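3.2 Shelf arrangement

The test unit was stocked to match a small convenience store bay. Each product was given one lane, with boxes standing upright and the printed front toward the aisle. Further boxes of the same product were placed behind the first, toward the back of the board.

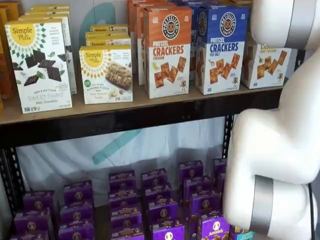
Figure 4. Upper shelf with Simple Mills and Pretzelized boxes, one product to a row.

Lane width was set by the widest box plus 30 mm. Feng-yi Hsieh recorded the layout in the Runbridge stock sheet under bay code 3929. Narrow cartons tended to lean when the lane was half empty, and this was logged as a facing error.

3.3 Restocking rule

A lane was refilled when two boxes remained. New stock went to the back. Lanes were checked at the start of each session and any turned box was faced forward again before counting began.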